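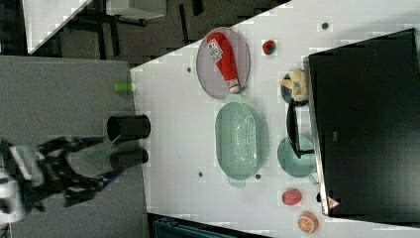
Department of Housewares and Interior Practice, Clelora College
HP 20: Kitchen Sorting and Table Layout
Handout for Unit 3, prepared by Mansa Agbeko

1. Scope

This unit covers the grouping of small kitchen items on an open work surface before they are put on shelves. Storage inside cabinets is treated in Unit 4. Read the Skududberg notes on shelf depth before the practical.

2. Terms

Carrier: any flat or shallow item that can hold another item. Plates and shallow bowls are carriers.
Drainer: any perforated item, with or without handles. A drainer may act as a carrier for dry goods only.
Load: whatever rests on a carrier.
Loose item: an item lying directly on the work surface.

The red bottle on the oval plate is a load. The strawberry to the right of that plate is a loose item, as is the orange half near the bottom right of the table. The two black cups on the grey surface are outside the sorting area and are entered separately on the sheet.

3. Perforated ware

Record hole pattern, rim and handles. Hole pattern is either regular (rows and columns) or scattered. Note whether the rim is raised, and by how much if a rule is at hand. Inspect at a low angle, with the eye near the level of the base. Glare can hide part of the pattern, so change the viewing position before writing anything down. 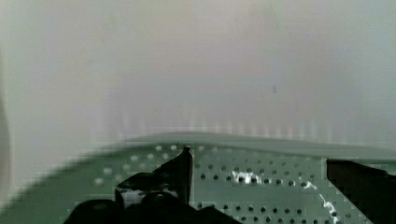
Fig. 2. Pale green perforated surface at a low angle. Regular hole pattern, thin raised lip at the far edge.

Reference codes for the practical set are in the Nutsugah list. The drainer is entered under 1,748 and the oval plates under 831. Round plates have no code yet; write "round" and the color.

4. Placing a load

4.1 Set the carrier down first and leave it where it is.
4.2 Lay bottles on their side only if the cap is closed.
4.3 Upright stands and holders go at the edge of the layout. If a stand overlaps a plate, record both, with the stand first.
4.4 Leave a hand's width between neighboring carriers. 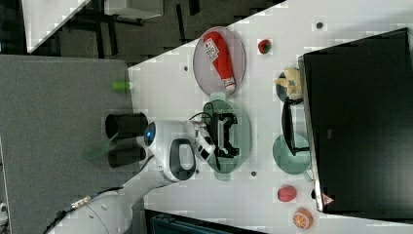
Fig. 3. Black holder-like object on a green oval plate, red sauce bottle on the second oval plate.

5. Practical

Time allowed is 35 minutes. Work in pairs, one placing and one recording, then exchange roles at the halfway point. Sheets with crossings-out are accepted if the final entry is legible.

Completed sheets go to Nkrumah Sowah in the Atmont room by 5th August. Students who missed the February session should attach their Unit 2 sheet as well.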